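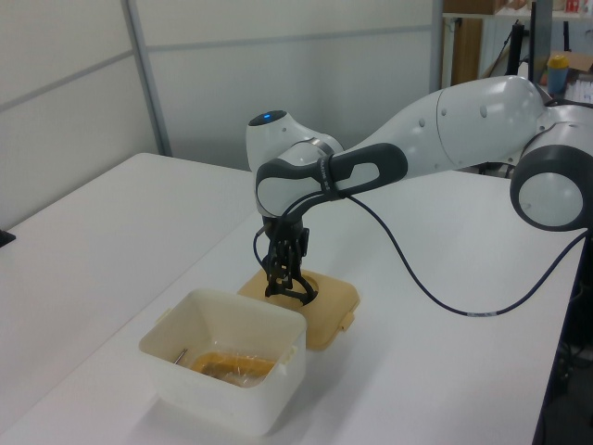 Robot arm over a white tabletop, with a tan plastic lid.

The new cashew plan for the Bumora district promises to double the crop. So did the one before it. Busisiwe Mofokeng has copies of both on her desk, and when I asked what had changed between them she held up the covers, one green and one blue.

"The blue one has better charts," she said.

Mofokeng has worked in cashew extension for 20 years, first on the district payroll and now for herself. Her job, as she puts it, is to walk through orchards with the people who own them and argue about pruning. She was consulted on the green plan and is thanked in its opening pages. She was not consulted on the blue one, and I went to see her expecting some sourness over that. There was a little. Most of what she had to say, though, was about arithmetic.

The plan rests on the replanting of old orchards with Furtună, a grafted variety that bears early and, on the trial plots, bears heavily. The growers' share of the cost is to be paid back out of the larger harvest. The processor Grarasura has said it will take the whole of the extra crop. On paper it all fits together, which was the first thing that bothered me about it, and I said so.

Mofokeng was more patient. She has nothing against the variety. "I've got Furtună on my own land. It's a good tree. If somebody gave me a field and a well and told me to plant cashew tomorrow, I'd plant it and I'd sleep fine."

The well is the part she wanted to come back to. The trial plots were watered through the first two dry seasons. The plan mentions this in a note to one of the tables, in type that I had to hold up to the window. Very few growers in Bumora water their cashews at all. They plant with the rains and hope, and a young tree that makes it to its third year is generally left to look after itself.

"So you take a yield from a plot with water, and a man standing there to chase the goats off, and you write it down as the yield," she said. "Then you multiply it by the whole district. I would like to be paid like that."

I asked whether she had put this to anyone at the district office. She had, in a letter, in December. The answer thanked her for her interest in the sector.

The figure quoted most often by supporters of the plan is a yield of 705 kilos a hectare once the new trees are mature. I had assumed it was a forecast. Mofokeng turned to the page and showed me that it is the average of the best plots in the best year. Nothing dishonest has been done; the page says what the number is. But by the time it reached the summary the words "best plots" had dropped away, and in the speeches it had become simply what a grower could expect.

She would not give me a figure of her own. I pushed her on it, perhaps harder than was polite, and she said no again.

"If I say a number you'll print it, and then next year there'll be a meeting and someone will read my number out as if I'd weighed it. I haven't weighed it. Go and ask the people who planted early, they've got sacks and a scale."

There are people who planted early. The green plan, for all that everyone now prefers to forget it, did get trees into the ground. It signed up 192 farms, and the blue plan refers to them as "the pioneer group" and says their experience was positive. I looked for where this was shown. There is a photograph of a woman smiling next to a sapling, and a paragraph on training days. Training days were well attended. What came off the trees is not given, either for the group or for any one farm in it.

Mofokeng thinks the records exist. She filled in some of the forms herself, sitting on overturned crates with a clipboard, and she remembers the boxes: trees planted, trees living, kilos sold. She handed them in at the end of each season. When I called the district office I was told that the forms were being "brought into line with the new format" and that I could apply in writing. I have applied in writing.

She told me what she remembered of the farms she had visited herself, and asked me to make clear that it was memory. On the heavier soils near the river the trees did well. On the slope above the market road a good many died in the second year and were filled in with seedlings from the old orchards, which meant that by the end those farmers had a mixed stand and no real idea which tree was giving them what. One grower had taken the lot out and gone back to groundnuts. Another had sold his land to a cousin, and the cousin was delighted.

"That's what it looks like. Some up, some down. You can't put it on a cover."

We went on to the question of who buys. This is where I had expected her to be hardest, given what is usually said about Grarasura among the growers. She surprised me. The company, she said, has always paid on the day, in cash, and has never turned a truck away for being late. Her quarrel is with the word "commitment," which the plan uses whenever Grarasura comes up. The commitment turns out on reading to be a letter. It says the company "looks forward to handling increased volumes." It says nothing about price, or about what happens if the crop doubles in the same year that everyone else's does.

"I look forward to things too," Mofokeng said.

The plant at Fendivstead runs for part of the year at present and is idle for the rest, so there is room for more nuts. I don't doubt that. A buyer with room to spare and a promise of twice the supply has little reason to raise what it pays, however, and the plan's repayment tables hold the farm price steady for eight years. I asked Mofokeng whether she had ever known it to hold steady for eight years.

She said she had never known it to hold steady through a lunch.
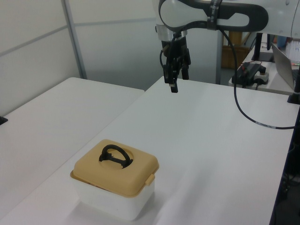
Milagros Salazar, to whom I sent a draft of this article, thinks that the two of us are being unfair on the matter of price. Her view is that every long plan has to put something in that column, that a flat line is the most honest thing to put there, and that a grower with young trees and a poor price is still better off than one with old trees and the same poor price. She also objected to my remark about a buyer with room to spare. Traders from outside the district come in when there is more to buy, she wrote, and they have pushed the price up before.

I read this out to Mofokeng over the phone, since it seemed only fair. She agreed with the part about traders. They do come. They come in good years, she said, and they want the big white kernels, and they leave the rest behind for Grarasura, which then marks the whole district down for quality. She didn't think much of the comparison between old trees and young ones either, because the old trees are paid for.

That seems to me the point the plan is weakest on. A neglected orchard gives a poor crop, but it gives it for the price of clearing the weeds. Pull it out and there is nothing to sell until the new trees come in, and the loan starts in the meantime. The plan offers a "bridging crop" to cover the gap, and suggests beans between the rows. Mofokeng has grown beans between the rows. They did all right for two seasons and then the shade got them.

What would she do with the money instead? She was reluctant here too, though less so. She would spend it on top-working, which means cutting an old tree back hard and grafting the new wood onto the stump. The roots are already down there. The tree is bearing again much sooner than one started from a bag. It takes a trained hand with a sharp knife, and a follow-up visit to rub off the wrong shoots, and some of the grafts fail whatever you do.

"It's slow and it looks terrible," she said. "You stand there with a field full of stumps and the neighbors think you've lost your mind. And there's no ribbon to cut."

I should say that I have only her word on how well it works across a district. She has done it in orchards where she could go back every couple of weeks, with owners who wanted her there, and that is not so different from a trial plot with a man to chase off the goats. When I put this to her there was a pause.

"No, that's right," she said. "You'd have to try it on people who don't like me."

The green plan ran for its full term and then stopped, without a report. The blue one has a chapter on evaluation, which is an improvement, and the chapter says that indicators will be agreed on in due course. Planting is meant to start with the next rains. The nursery beds have been laid out, and Mofokeng has been by to look at them; the bags were well filled, she said, and whoever is doing the grafting knows how.

She has told the growers who ask her to replant one corner first and keep the rest. Most of them had already decided on that themselves.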